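COMMUNIQUÉ DE PRESSE
2019-07-20

Clistesico ouvre les réservations pour la deuxième tranche du parc d'activités Kikdale

Clistesico annonce l'ouverture des réservations pour la deuxième tranche du parc d'activités Kikdale, dont la livraison est prévue en novembre. Le bâtiment comprend 44 lots destinés aux petites entreprises, pour une surface totale de 2 428 m².

Les lots se répartissent sur deux niveaux. Le rez-de-chaussée est réservé aux ateliers et au stockage, avec accès de plain-pied pour les livraisons. L'étage accueille des bureaux et deux salles de réunion communes, accessibles sur réservation à tous les locataires — y compris ceux de la première tranche. 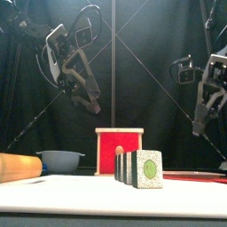
Deux bras robotisés devant un fond de tissu noir. Photo : Clistesico

Le gros œuvre a été confié à l'entreprise Meder. Le cabinet Nørgaard, auteur du plan d'ensemble, a conservé pour la façade le bardage gris de la première tranche. La voie d'accès nord sera élargie et 239 places de stationnement seront disponibles sur le site, dont une partie sous abri. Un local fermé est prévu pour les vélos.

Les baux sont proposés pour trois, six ou neuf ans. Deux lots voisins peuvent être réunis à la demande du locataire, sous réserve que la demande parvienne à Clistesico avant la pose des cloisons. Les charges comprennent l'entretien des parties communes, l'éclairage extérieur et la collecte des déchets. Le chauffage est facturé séparément, au compteur.

À l'ouverture du bâtiment, le parc Kikdale pourra accueillir 330 postes de travail, les deux tranches comprises.

Les plans et la grille des loyers sont envoyés sur simple demande. Les visites du chantier se font uniquement sur rendez-vous.

Contact presse : service communication de Clistesico, parc d'activités Kikdale, bâtiment A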